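Faux Flowers - Your Questions

Tarndale workroom and shop. Most of what lands in the inbox is the same dozen things so please have a look through first.

Do you sell single stems?

Yes. Singles, bunches, bags of loose leaves. Minimum order on singles is five, any mix.

Are the hydrangeas silk?

No. Fabric, but not real silk. "Silk flowers" is just the old name for the trade and people still search for it. The Trillatano range is polyester, heads and leaves both, wire up the stem.

My leaves came off in the box. Faulty?

Usually not. Leaves on most of our stems push on over a little peg. Push back on, firm twist. If the peg has snapped send us a photo and we'll post a replacement.

How do I get the creases out?

Hairdryer on low, fingers through the petals as you go. Steam from a kettle works too but mind your hands. Never an iron. We've had two irons' worth of melted petals sent back this year and can't refund those.

Can I cut the stems?

Yes, wire cutters. Not your good scissors. Cut long, hold it against the vase, cut again. 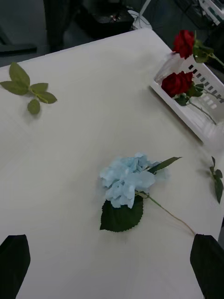
Answers by Tanner Sandhu
Updated Dec 20, 2022

How should I sort a mixed box?

Tip the lot out on a big table, a plain white one if you have it, because pale blue petals and olive leaves show up well against it and you can see what you've got. Flower heads in one place, leafy sprigs in another. Then a basket for whatever you're not using today. Don't start arranging untill it's all spread out.

Which greenery goes with pale blue hydrangea?

Its own dark leaves first, leave those on. Then something in olive with a serrated edge. Eucalyptus is fine but everyone does it. I'd steer clear of very bright green, looks like a salad.

How many stems for a table centre?

Depends on the bowl. Three hydrangea heads and a handful of sprigs fills most of them. For a long table go low and do several small ones.

Do they fade?

In a sunny window, yes, blues first. Turn the vase every few weeks or swap them to the hall for the summer.

Cleaning?

Soft paintbrush for dust. Damp cloth on leaves only. Some of the darker greens run so test one underneath.

Do you do weddings?

Yes, up to 200 stems made up by us. More than that, we send them loose and you make them up. November is when the spring diary opens and it goes quick.

Delivery?

Free over £90. Under that it's worked out at the checkout, by weight. Long stems come in a long box, so somone needs to be in.

Returns?

Unused, uncut, in the bag - 30 days. Cut stems are yours, sorry.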